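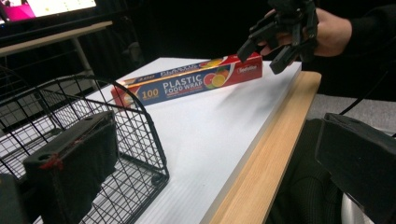
The box that started it all, next to the basket it was supposed to live in.

Home | Food | House & Garden | People | Archive

The Wrap Stays in the Basket

By Lucimara Evangelista

Print this article | E-mail this article

I own too much food wrap. I found this out in December, when I went looking for a cookie cutter in the bottom drawer of our kitchen in Farquharson and the drawer wouldn't open. I pulled, I wiggled, I stuck a butter knife in the gap and poked around (don't do this, I bent the knife). What was jamming it was a long box of plastic wrap that had ridden up on its end behind the drawer front. Behind that one was another. My sister was over for dinner and laughed so hard she had to sit down.

So that was the night I decided to do something about what my family calls the roll drawer. You probably have one! Plastic wrap, foil, parchment, wax paper, those zipper bags that come in a box that falls apart the second you tear the tab. They're all long and skinny and none of them are the same length, so they lie across each other like pick-up sticks, and the one you want is always on the bottom.

I'd tried things before. I bought a rack from a catalog that screws to the inside of a cabinet door, and it held up fine until I put a full roll of foil in it and closed the door on a soup pot. I tried standing everything upright in a tall vase, and that lasted a couple of weeks and looked ridiculous. A neighbor swears by magazine files, and I think she's right if you have deep shelves, but ours are from 1000 years ago and a magazine file hangs off the front like a diving board.

What I hadn't tried was getting the rolls out of the drawer altogether. We have a plain white table with a light wood edge where most of the real work happens in our house, the sandwich making and the leftovers and the wrapping of half onions. The drawer is on the other side of the room. I had been walking across the kitchen with a cut lemon in my hand for years, dripping, and it never crossed my mind that the wrap could just live where I use it.

The basket came from Jutia, the housewares shop over in Istmont, where I'd gone for light bulbs. It's black wire, a square grid with a nice rounded rim, and I liked it right away for a dumb reason: you can see through it. I've had wicker baskets and I've had canvas bins, and in my house anything with solid sides becomes a place where batteries and rubber bands go to hide. With wire I can tell from across the room what's in there. Crumbs fall through it too, so every few days I pick it up, wipe the table, and set it down again. 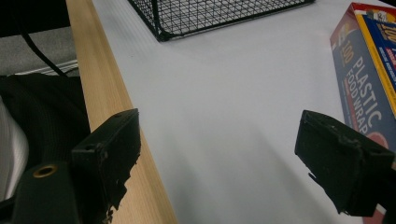

Plenty of white tabletop between the basket and the box.

I'll admit the first week was rough. My husband kept putting the wrap back in the drawer out of habit, and I kept leaving it on the table, which I complained about when other people did it. It's a good-looking box, at least, red and blue with slices of orange and lemon and pink grapefruit printed on the end, and big letters that say PLASTIC FOOD WRAP in case there was any doubt. I can spot it from the hallway. The plain brown parchment box disappears on any surface you lay it on, so I've started to pick my kitchen things by how loud the package is. My mother would be horrified.

Then there was the question of what else gets to go in the basket. I started generous and ended up strict. Foil, yes. Parchment, yes, even though I bake maybe twice a month. Zipper bags, no, they went on a shelf with the lunch boxes. Birthday candles got in somehow and were removed. I held back four rolls of various things that were duplicates and gave them to my sister, who was still laughing about the drawer and had it coming.

A few things I do now that I didn't before. I push in the little tabs on the ends of the box so the roll doesn't jump out when I pull. I tear toward myself with my thumb on the middle of the lid. And I buy the next box when the old one is done and not a minute earlier, even if there's a sale. I'm weak about sales, so I've asked my husband to go down that aisle without me.

The drawer opens beautifully these days. I keep dish towels in it, folded in thirds, and the cookie cutters finally have a tin of their own. Next I'm going after the cabinet with the storage lids. I've been putting it off since we moved here, and I opened it last night just to look and then closed it again and made some tea.

Contact Us | Copyright Clorum Magazine 27/03/2022 | Back to top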